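Filed under: Reviews > Arms & Grippers | 16 comments | 8 shares

Dorari parallel gripper, three months in: good grip, bad habit of letting go

I wanted to like the Dorari. It's cheap for what it claims to do, it bolts onto most small arms without an adapter plate, and the sales page has a video of it picking up an egg. Everybody's sales page has an egg. I have never needed to pick up an egg.

What I need is a gripper that closes on an oddly shaped plastic part, holds it while the arm swings across the table, and opens when it's told to. The Dorari does the first and the last of these very well. The middle one is where my trouble started.

The test parts are a set of kids' construction pieces: chunky bolts, hex nuts, triangular nuts, strips and plates with holes in them. They're slick and light, and the shapes are awkward enough to show up a lazy gripper. I scatter them on a mat, the arm sorts them, I scatter them again. It ran like that for most of August with no complaints from me.

Then parts started turning up in the wrong places. A nut would be lying well short of its drop spot with no error in the log. I blamed my own waypoints first and spent two evenings on them. Wasted. When I finally sat and watched a full run, the fingers were relaxing on the long swing. Just a hair, and then the part was gone. The controller kept reporting "object held" the whole way over and went through a nice careful release of nothing at all.

That last bit bothers me more than the drop. Any gripper can lose a part. One that goes on saying it has the part is a safety matter as soon as you lift anything heavier than a toy.

I logged 18 drops over the next batch of runs, and 16 of them came after the gripper had been working long enough for the housing to feel warm to my hand. So my guess is that the drive cuts holding current as it heats up and doesn't tell anyone. It's a guess. Dorari support wouldn't confirm it. They sent me the manual (I had the manual), then asked if my parts were "within the recommended surface range," a phrase I can't find anywhere in the manual they sent.

Things I tried:

- Raising the grip force to 8 on the settings page. It helped for a while, then I got the same drops and a hotter housing.
- The Omance rubber finger pads. Better on the nuts, no help on the bolts, and one pad peeled off.
- The firmware update. It changed the color of the status screen. I found no other difference.
- Slowing the swing down. This works, if you don't mind waiting.

The only fix I trust is checking the finger gap myself at every waypoint and stopping the arm if it changes. Plircombe sells a gripper that does this out of the box. It costs more and it's uglier, and it has one of those fiddly locking connectors I hate, but I borrowed one and it stopped dead the moment I pulled the part out of its fingers. The Dorari would have carried on waving.

If you already own one, keep your hands and anything breakable out from under the path, and don't believe the "held" flag. If you're shopping, wait for the next firmware and let somebody else test it.

3 out of 8 on the Dimaculangan bench scale, and one of those points is for the easy mounting.

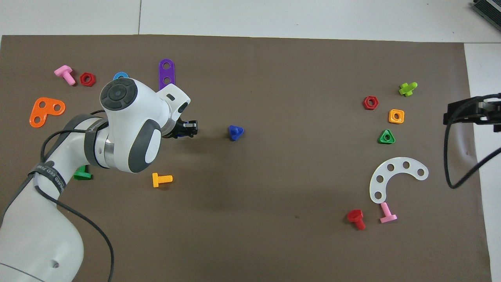 Nuts, bolts and plates out on the mat, with the gripper over a small dark blue piece.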